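Gilby Side Table, Black
Reviewed by Declan Ó Briain

I bought the Gilby in April to go next to the sofa, where the long white coffee table was always out of reach from one end. It came flat in one box. Assembly took me 18 minutes with the key supplied, and all the holes lined up.

The square top holds a few small things and not much more. The lower part is an open frame, so it is easy to sweep under.
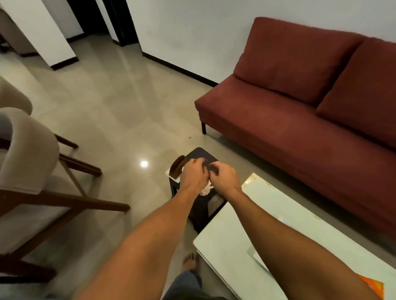
The Gilby between the coffee table and the doorway.

It stands level on our tile floor. The black top shows dust by evening and needs wiping more often than the white one does. I put a mug on it without a coaster for a week and it left no ring.

My last side table, a Rindden, was heavier and wobbled after 3 months. No wobble from this one so far. I would buy it again, but a larger top would be welcome.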